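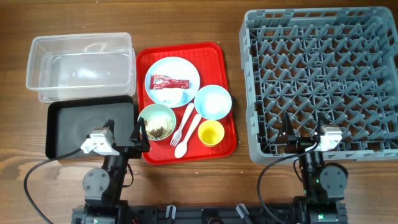

Tritier two-arm kit, notes after 3 weeks

Last updated: June
Reading time: 4 min

I have been running the Tritier two-arm tabletop kit on a dish-clearing task. The task is the one their own sample config ships with: used tableware arrives on a tray, scraps and packets get removed, and plates and bowls end up in a rack. I picked it because it mixes rigid parts, thin parts and food, and because I already owned most of the props. A pale green bowl with brown scraps in it is a better test piece than a foam cube.

What you get for the money: two arms, a base rail, two grippers with wrist housings, cables, a power supply and a bag of hardware. You do not get a table, a computer or clamps long enough for a thick top. Mine is a wooden table and the supplied clamps ran out of thread before they bit. I used my own.

Assembly

The manual is a PDF and covers the previous rail. Hole positions differ. Mount the arms to the rail before the rail goes on the table, then tighten the outer bolts last. If you do it in the other order the rail bows slightly and the calibration routine will fail on the shoulder joint with an error code that is not in the manual. Support answered overnight with the fix above.

Cable routing is the weak point of the hardware. The wrist cable leaves the housing in a wide loop and then has to go somewhere, and on a table full of dishes there are few good places. On my first layout it dragged across the work surface and moved a light plastic cup. Hook-and-loop ties on the forearm help, but leave slack for full wrist rotation.

Grippers

The stock fingers are black, narrow and angled. They do well on bowl rims and plate edges. They do poorly on plastic forks and spoons lying flat in a tray. The fingertip is too thick to get under a handle, so the arm pinches from above, and the utensil rotates out of the grip more often than I would like. Out of 40 attempts on a flat fork I got 3 clean picks with the default grip width. Narrowing the starting width and slowing the close improved that a lot, though I did not keep a proper count.

Sauce packets are easier than I expected. The packet deforms and the fingers hold it.

I also bought the Bustby soft fingertips, sold separately. They slip over the stock fingers and add friction. They also hold on to grease. After one session with leftover rice they needed washing, and they take a while to dry in the creases. I now use them for utensils only.

Rack placement

My rack is a gray plastic one, square, with tall walls and angled pegs. The walls matter. To set a plate between the pegs, the gripper has to clear the wall and then come down nearly vertical, and the right arm is close to its joint limit if the rack sits hard against the base. Moving the rack 2 inches away from the rail fixed the limit warnings. It also put the far row of pegs out of comfortable reach. I load the near rows and leave it at that.

Software

The kit talks to Lallosus, which handles recording, playback and training. Version 2 is stable on my machine. The joint view is clear and the playback scrubber works. The export tool writes very large files and has no resume, so a dropped connection means starting again. There is a Sepúlveda plugin for scheduling runs, and I uninstalled it after it kept changing my home position on startup.

Price

I paid 249 a month on the rental plan, with return shipping not included. At that rate it makes sense for a short project. For anything longer, ask for the purchase price before you sign, as the rental payments do not count toward it.

Would I renew? For one more month, yes. I want to try a thinner fingertip on the forks and see if the right arm can take a bowl handed over from the left without setting it down first. Handover is listed as supported, but the sample config leaves it switched off and the setting has no documentation.

I will update this post when I have numbers.

This site uses cookies to remember your preferences. By continuing to browse you agree to their use.
Accept | Manage settings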